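Chapter 6
Learning to Fold: What a Robot Can Pick Up from Watching

If you have ever tried to teach a small child to fold a washcloth, you already know a good deal of what this chapter has to say. You probably didn't give a lecture on it. You folded one slowly, then handed over another and waited, and when it came back as a lump you smiled and folded one more. Showing and trying, over and over, is very close to the method we are going to study, and I hope you will keep that kitchen-table picture in mind when the notation starts to pile up later on (it does pile up, I'm afraid, but gently).

In Chapter 5 we worked with blocks, cups and other polite objects that keep their shape. Once you know where a block is and which way it is turned, you know nearly everything that matters for lifting it. Cloth is another sort of creature altogether. A towel can be flat, rolled, bunched or half inside out, and every one of those is the same towel. Writing down a rule for each arrangement would keep us busy for the rest of our lives, so we look for a method that learns from examples.

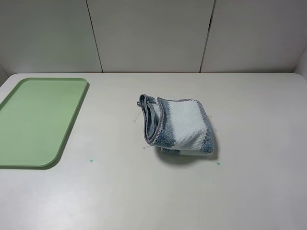
Reading time: 13 minutes

The folding study we will follow through this chapter was carried out at the Noldale laboratory by Zineb El Sherbiny and Jytte Thygesen, and I have chosen it mostly because the task is so ordinary. A small striped towel, a green tray and a plain white table are enough to raise nearly every hard question in the field. Look at how the fabric bends back on itself at the left and leaves an open, tube-like fold. Should an arm take hold of the top layer there, or of everything at once? You and I would settle that with our fingertips, without a thought. A learned policy has to settle it from camera images and whatever its earlier examples have taught it.

El Sherbiny and Thygesen began with 3,000 demonstrations, each one a person guiding the arm from a starting arrangement to a folded towel in the tray. They trained a first policy, which they named Trestel, on the whole collection. Then they did something I find very sensible – they sorted the demonstrations by how the towel lay at the start and trained a second policy on a much smaller, more varied share. The smaller set did better on towels that began rolled or bunched, and a little worse on towels that began flat. We will spend a good part of Section 6.2 on why that might be, and I would encourage you to jot down your own guess before you get there.

A word about the wall and the table, too, as students often skip right past them. A plain background makes the cloth easy to pick out, and that is a real help in training. It is also a risk. A policy raised on white tables may be quite lost on a checkered one, and in Section 6.4 we will see what happened when Trestel was moved to the busier workbenches at Fonddale.

You will need the idea of a policy from Chapter 3 and the loss function from Chapter 5. If either has gone a bit hazy, do take an evening with them first. Keep a washcloth by you as well. The first exercise asks you to fold it with two fingers of one hand, and to write down every time you change your grip.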